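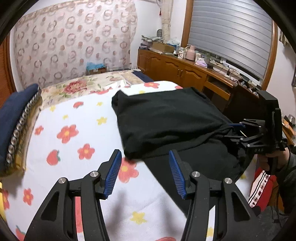
May 27, 2018

Notes on folding, mostly for me and for Roos, who will want to argue about it.

We spent the whole session on one black garment, on the bed, with the two hand-held grippers. The question I keep getting from my sister is "so can it do my laundry yet?" and my answer is still no, but a friendlier no than it was in September!

The first fold I'm happy with. You get a decent rectangle with a crisp front edge, and if shirts were only a front edge we'd be done. The other end is the headache. It trails off toward the side of the bed, and one gripper has to go fishing in there and press down on cloth it can't really feel (neither can I, holding the handle, and I know what a sleeve is supposed to do).

Black on a flowered sheet is easy on the eyes, at least. I can tell garment from bed at a glance. Black folds on black cloth are another story — I lost the inside edge more than once and had to lean in to find it. If I have to lean in, I don't expect much from software.

Things to sort out:

Blue pads hold fine on a thick fold, less sure about a single layer. Try a thin cotton next.

Soft mattress = everything sinks when you press. Roos Dewulf says do it on a table. I say people in Voltadville fold on the bed, so we fold on the bed.

Log is at 1092 attempts now. I want 300 more of just the second fold before we touch anything with buttons.

Zelline keeps coming up as the big goal, the whole basket start to finish. I'd settle for one shirt with no human hand on anything. Socks, maybe, if we're feeling brave (pairing them is a separate nightmare, see Roos's pages).

Still need to ask Nikolaidis for spare pads. And write down the grip angle next time, I forgot again.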